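Clip-on lamp for a work table, anyone happy with theirs?

Lighting & Lamps > Desks and Tables

pocketfern
OK so my table is fine, my chair is fine, and my light is terrible. I do mending and a lot of small fiddly stuff at the table in the evening, and the ceiling light is behind me so I'm working in my own shadow the whole time. I want a clip-on with a proper shade, the cone kind, not one of those LED strips on a gooseneck that make everything look like a dentist's office. Budget is small. I keep going back and forth between the Drusura and the Steinbach. The Drusura comes in colors!! The Steinbach comes in black and slightly different black.

grumble_oak
Steinbach. I've had mine 7 years and the spring is as stiff as the day I got it. It'll take a chunk out of your finger if you're careless. The Drusura clip is fine on a shelf edge but I had one on a thick tabletop and it walked forward every time I moved the shade.

m_tackett
Had the opposite experience, my Drusura has been solid and the Steinbach pinched a dent into a pine desk. What thickness are you clipping to? Really matters with both of them.

pocketfern
I knew somebody would ask and I still didn't measure before posting, hang on

pocketfern
Back. Thicker than I thought, the tape says just over an inch. It's the Morcombe table, the pale one with the seam running the long way. I'd want the lamp toward the back so I keep the front clear for fabric.

grumble_oak
Does the seam open up at all if you lean on it? My sister-in-law had a Morcombe and the back piece had some give. I wouldn't hang a spring clip off that, you'll be watching your lamp nod at you all evening.

pocketfern
No give that I can feel! I leaned on it pretty hard just now and got a look from the cat.

Eglė Tamošiūnaitė
Chiming in because I went through three of these last winter. Please think about the bulb before the lamp. Everybody shops for the lamp and then screws in whatever is in the drawer. In a small cone shade the round frosted bulbs stick out a little and you get them right in the eye if the shade is facing you. Lovely soft light on the table, horrible when you look up. I ended up with a smaller bulb that sits all the way back inside and I can finally thread a needle after 9 at night.

m_tackett
Second this, but I'd still go round and white over clear. A clear bulb throws those hard little rings on the table and they drive me nuts when I'm trying to match thread.

grumble_oak
Or point the lamp at the work and away from your face, radical idea I know

Eglė Tamošiūnaitė
I do point it at the work. I'm short. The lamp and I are at eye level with each other.

grumble_oak
Fair enough, withdrawn.

pocketfern
How bright are you all going? The one I borrowed said 200 lumens on the box and it felt like working by birthday candle.

m_tackett
200 is a night light. You want a lot more for mending, especially navy on navy. Check the max wattage sticker inside the shade before you go up though, these little shades get warm with the old style bulbs. LED and you're fine.

Kjell Midtbø
I'll put in a word for the color of the inside of the shade, which I never see mentioned. White inside makes a real difference. I had a Drernora that was green inside and out, very handsome, and all my paper looked seasick. Replaced it in February with a white-lined one and used the same bulb, and it was like a different room.

pocketfern
Ooh, that's a good one. The Drusura listing says white inside on all the colors. I think I'm talking myself into the light blue.

grumble_oak
You were always going to buy the blue one.

pocketfern
I WAS always going to buy the blue one. But I'm going to keep the receipt, and if it starts walking across the table you get to say you told me so.

m_tackett
If it slips, cut a strip of that rubbery shelf liner and fold it once under the jaw. Fixed mine, and it'll save your finish too.

grumble_oak
Shelf liner leaves a pattern on painted tops if you leave it on over the summer. Use felt.

m_tackett
Felt slides! That's what you put under chairs so they slide!

Kjell Midtbø
Cork. Good night, everyone.

Eglė Tamošiūnaitė
Light blue cone, white inside, round white bulb, back of a cream table:
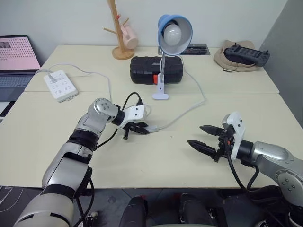
Page 7 of 7

Shade is tipped forward and a bit to the right, and you can see how much bulb shows from the front even with the light off. I'd still go a size smaller on the bulb. I do love that blue against the pale top though, so pocketfern, go get it before they drop the color.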